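florance, finally, and some thoughts on watching it at 1 am

2018-05-31

OK so. Quick one tonight because I have to be up early and I already wasted the evening looking for my other headphones.

I watched Florance. Finally. It's been on my list since last August when Nermin Ateş wrote me that long email about it (the one with the subject line "WATCH THIS" and then four paragraphs of spoilers, thanks Nermin). I kept putting it off. Slow movie, subtitles, two and a half hours. You know how it is after work.

Anyway. It's good. It's really good for the first two thirds and then it gets strange and I'm still not sure about the strange part.

The story, short version. A woman inherits a movie theater in a small port town, the theater is called the Florance (misspelled on purpose, the sign painter got it wrong and the grandfather was too cheap to have it redone). She shows up to sell it. She doesn't sell it. That's pretty much the first hour. There's a brother who wants the money, there's a projectionist who hasn't been paid since who knows when and keeps coming in anyway, there's a dog.

The place has 70 seats. The movie makes a big deal of this number, the brother keeps saying it. Seventy seats, who lives off seventy seats. And then at night she walks the rows and touches the back of each one, and the sound drops out completely, just her hand on the fabric. Loved that. Went back and watched it again right away.

What I didn't love: the music in the middle. Too much piano. Every time somebody looks out a window, piano. There are a lot of windows.

The actress who plays the sister in law is the best thing in it. She has maybe three scenes. The one in the kitchen where she is cutting bread and telling the lead she should of sold it already, and she never once looks up. I'd watch a whole movie of her. Same with the projectionist, who says almost nothing and does this thing with his glasses before every reel. Nermin says he was a real projectionist, not an actor. I believe it. The way he threads the film, you can't fake that, he isn't even looking.

OK the strange part, and I'll try not to ruin it. Skip down if you care.

Near the end they show a movie inside the movie. It's supposed to be the last thing the grandfather ever booked. And we watch it. Like, we watch a lot of it, 18 minutes, I checked the counter. Black and white, a man on a boat, no dialog. At first I thought my file had skipped to something else. Then it comes back to the theater and there's one person in the audience and you see who it is and. Well. I said I wouldn't.

Does it work? I don't know. I was tired. I think if I had seen it in a real theater I would of been crying, and on my couch with the laptop fan going I was mostly checking how much was left. That's on me I guess.

Which brings me to the actual complaint of this post, the way we're all watching this stuff now. Florance played one week in my city, at the Kumsa, the small screen upstairs, the 4:15 show only. Who can go at 4:15. So I missed it and had to wait for it to show up on Cornix, and it took nine months, and when it did the subtitles were off. A full two seconds early by the end. People answering questions before they got asked. In a movie with this little talking you'd think it wouldn't matter but it matters MORE, because every line is sitting there alone and you already know it.

I wrote to them. Got an auto reply. Will update if anyone fixes it.

Also the Cornix page lists it as a comedy?? There is one joke. It's about the dog.

Their catalog is getting weird in general. I went through my watchlist and it says 867 titles and I swear half of them are gone when you click. "Not available at this time." Then why is it on the list. I had the whole run of those seventies train thrillers saved for winter and now there's one left, and it's the bad one with the avalanche.

On the plus side they finally put up Kikent, the director's first one, which I'd only ever seen in a terrible copy with somebody's head in the corner. It's short, it's rough, half of it is out of focus. It has the same walk through the empty rooms though, the same hand touching things. So she was already doing that. If you're going to watch Florance, do Kikent first, it makes the long ending land better. I did it backwards.

The director supposedly made Kikent for 800 bucks and a borrowed van. I read that somewhere and can't find where now, so take it how you want.
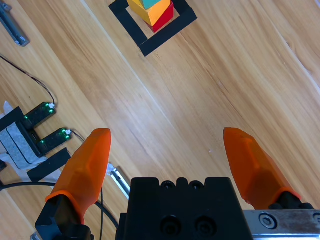 Orange on pale wood, from straight above.

Rating, because I always get asked: four out of five. Would be four and a half with less piano. Kikent gets three and a half, plus a bonus half for the van.

Next up, I still owe you guys the post on the sequel everybody hated, the one with the submarine. I have notes. They're on paper, and I can't read my own writing past the first page, so that one could take a while. And Nermin wants me to do the three hour documentary on lighthouse keepers. We'll see. I need something with a car chase first.

Couple of small things before bed. Comments were broken last week, they should be back now, if yours vanished it wasn't me deleting it. To the person who asked what I use for sound, just regular headphones, the wired kind, the ones I can't find. And yes I know I spelled the composer's name wrong in the last post, fixed it, teh old version may still show up in your reader.

If anybody saw Florance at the Kumsa with the proper subtitles, please tell me what the brother says on the stairs. On mine the line is gone before he opens his mouth, and then he talks for a good while with nothing under him.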